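3. Türen einhängen und ausrichten

Gilt für Schrank Tatwood 708, rechte und linke Tür. Pro Tür zwei Topfscharniere, oben und unten.

Vorher: Korpus muss gerade stehen. Auf Teppichfliesen Stellfüße nachziehen, sonst hängt die Tür nacher schief.

1. Fächer leer lassen, Ordner und Kartons erst ganz am Schluss rein.
2. Tür im rechten Winkel zum Schrank halten. Am besten zu zweit.
3. Oberes Scharnier zuerst auf die Montageplatte schieben, Schraube nur leicht anziehen.
4. Unteres Scharnier genauso.
5. Tür langsam schließen, Spalt prüfen. Soll: 3 mm, oben wie unten.
6. Spalt ungleich - vordere Schraube am Scharnier drehen, immer nur eine Vierteldrehung.
7. Tür zu hoch oder zu tief: Montageplatte lösen, verschieben, wieder fest.
8. Alle Schrauben von Hand nachziehen. Kein Akkuschrauber!

ACHTUNG: Tür nie am Griff oder an der Oberkante belasten. Scharniere reißen sonst aus.

Hinweis: Kabel am Boden aus dem Schwenkbereich nehmen, gilt auch für dünne.

Hinweis: Nach rund 292 Betriebsstunden im Büro Schrauben nochmal kontrolieren. Ersatzscharniere über Prukum, Teil 2000, Ansprechpartnerin Sheyla Correa.

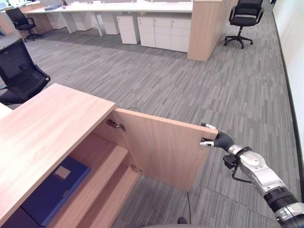

Tür schleift unten am Korpus, was tun?
Erst die Stellfüße prüfen, dann Schritt 7 wiederholen und die Tür ein Stück höher setzen.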